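**Juvirden Toy Library - Minutes of the Equipment and Play Materials Meeting**

Held 2/22/20 in the back room, Buto House

**Present:** Lok-yiu Hsieh (Chair), Ho-yin Kao (Minutes), and the sorting team

**Apologies:** None received.

## 1. Minutes of the previous meeting

The minutes were accepted as a correct record, subject to one amendment. Under item 5, "returned by borrowers" should read "returned by borrowers and cleaned". Ho-yin Kao undertook to correct the file copy.

## 2. Matters arising

The replacement lids for the large storage tubs have been ordered from Stastard and are expected before the end of the month. The label printer remains out of use. Labels are to be written by hand in block capitals until it is repaired, and the Chair asked that pencil should not be used, as several labels from the autumn can no longer be read.

## 3. Stock position

The catalogue currently lists 591 entries, of which up to 60 are thought to be incomplete sets. Lok-yiu Hsieh reminded the meeting that an incomplete set may still be lent, provided the card in the bag states what is missing. It was noted that the cards had not always been updated when a missing piece was later found, and that this had led to complaints from two families.

**Agreed:** that the card be checked each time a bag is opened for cleaning, and initialled.

## 4. Play food

Members considered the condition of the play food, which is the most frequently borrowed category after the wooden railway. The black table was used for looking over loose pieces.
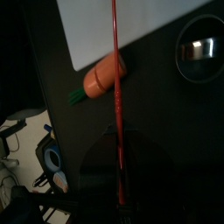

Ho-yin Kao reported that the vegetables were in better order than the fruit. Where a piece is made in two halves, both halves must be kept together at all times, and a half without its partner is to go into the spares drawer and be held there until April. After that date it may be disposed of. The Chair asked that leaves and stalks be looked at closely, as dirt collects between the prongs and is not removed by wiping. A soft brush and warm soapy water should be used, and the piece left to drain on a towel overnight.

A member asked whether the carrot should be counted with the salad set or with the cutting set. After some discussion it was agreed that it belongs with the cutting set, and that the catalogue entry should be altered to say so. The suggestion that a second carrot be bought for the salad set was not taken further at this stage.

The question of paint was also raised. Any piece on which the surface is flaking is to be withdrawn at once and shown to the Chair. Smooth, unpainted plastic may be returned to the shelf after washing in the usual way.

**Action:** Ho-yin Kao to amend the catalogue and rewrite the card for the cutting set.

## 5. Sorting of small blocks and loose pieces

The meeting reviewed the way in which small items are sorted before they are bagged. The present practice is to lay a white sheet on the black table and to set out the smallest pieces on it. Members were in favour of continuing. Dark green blocks in particular are easily overlooked on the table top, and show up clearly against white.

Lok-yiu Hsieh observed that trays, cups and larger pieces had tended to spread across the table during a session - this leaves little space for the person sorting. It was agreed that the pale pink tray should be kept to one side and used for pieces awaiting a decision only. Cups are to be stood near the edge of the work area, away from the sheet, and round pieces should be watched, as they roll.

It was further noted that blocks of different makes are of similar size and are often bagged together in error. The Tu blocks have a slight bevel and can be told apart by touch. No change to the bags was thought necessary.

**Agreed:** that no more than 4 sets be opened on the table at one time, and that each be bagged and labelled before the next is begun.
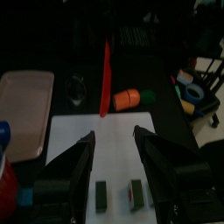 ## 6. Cleaning supplies

Stocks of washing-up liquid and cloths are sufficient. Two further soft brushes are to be bought from petty cash, and the receipt passed to the Chair. Members were reminded that the blue cloths are for the kitchen only.

**Action:** Lok-yiu Hsieh to purchase brushes.

## 7. Any other business

The key to the tall cupboard has been returned and now hangs inside the office door. A request from a neighbouring playgroup to borrow the dressing-up clothes for one afternoon was approved, on the usual terms.

## 8. Next meeting

To be held in April, in the same room. Ho-yin Kao will circulate the date. Items for the agenda should reach him in writing one week beforehand.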